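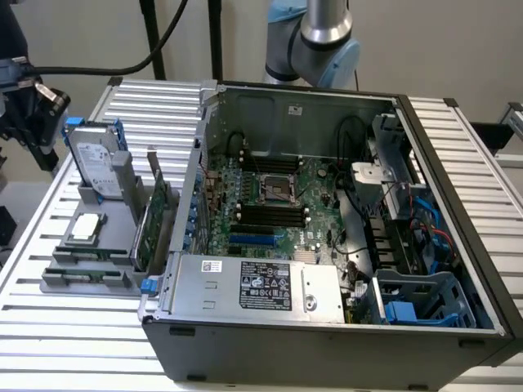 Wer heute noch einen alten Bürorechner zerlegt, habe wohl zu viel Zeit, schrieb mir ein Leser unter den letzten Beitrag, für 64 Euro bekomme man doch schon einen gebrauchten mit allem drin. Mag sein. Ich habe trotzdem weitergemacht, und zwar aus einem einfachen Grund: Der Rechner war schon da.

9. September 2022

Das Gehäuse kommt aus der Auflösung eines Büros in Flasside. Ich hatte zwei davon mitgenommen, einer ist als Spender gedacht. Er soll am Ende im Keller stehen, Sicherungen aufnehmen und sonst nichts tun. Dafür reicht die Technik.

Seitenwand ab und hinlegen, so arbeitet es sich am besten. Im Stehen rutscht einem jede Schraube nach unten ins Blech, und dann sucht man. Der Prozessorsockel ist leer, der Hebel steht oben. Solange das so ist, bleibt der Schraubendreher auf der anderen Seite vom Board. Die Kontakte im Sockel sind sehr fein, und einen verbogenen wieder gerade zu bekommen, ist mir erst einmal gelungen, mit Lupe und einer Nähnadel.

Was mir an diesen Bürokisten gefällt, sind die blauen Teile. Entriegelung vorne am Rahmen, Halterungen an den Steckplätzen, der Clip am Laufwerksträger — was blau ist, darf man anfassen. Das war bei meinem früheren Rechner von Loven anders, da brauchte man für eine Festplatte vier Schrauben und musste vorher noch die Blende lösen.

Weniger gut ist der Platz. Das Netzteil sitzt über dem unteren Teil der Hauptplatine, und bei den Laufwerken drängen sich die Kabel. Ich lasse die blauen SATA-Kabel vorerst drin. Ob ich sie alle brauche, sehe ich, wenn die Platten da sind. Die habe ich bei Benedetti bestellt, zusammen 182 Euro mit Versand, und damit ist das der teuerste Posten am ganzen Projekt.

Ausgebaute Teile kommen bei mir nicht mehr lose auf den Tisch. Links neben dem Rechner liegt eine graue Halterung aus dem 3D-Drucker, darin haben die Sachen ihren Platz. Vorher hatte ich Joghurtbecher, das ging auch, aber die fallen um.

Nächste Woche fahre ich nach Flondenside und hole Wärmeleitpaste und ein paar Schrauben für den Träger. Danach kommt der Prozessor hinein und der Arbeitsspeicher, dann ein erster Start ohne Platten. Wenn er piept, schreibe ich, wie oft.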